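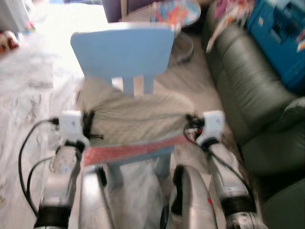

*Fluffy off-white fabric with a red and pink strip, light blue chair behind.*

**Wanted: walkers for the Jolgate street art map**

Posted October 23, 2022

We're mapping paste-ups, stencils and small tile pieces in Jolgate before the winter repaint. 872 logged so far, most of them in the lanes behind Testa Street. Canal side hardly touched.

Need 30 people, two afternoons each. Any age over 16. No art knowledge needed - just decent shoes and a phone that takes a clear picture.

What you do:

- walk one route, we send the map
- note the wall, the nearest door number and any signature
- upload the same evening if posible

Unpaid, sorry, but bus fares covered and soup after. Please don't touch or peel anything, even if its half off already.

Routes go out first come first served. The Otano underpass is taken, so is the old dairy wall.

Write to Anca Văduva at the Jundby print room, or leave your name with Daichi Ishida at the desk. Say which end of town suits.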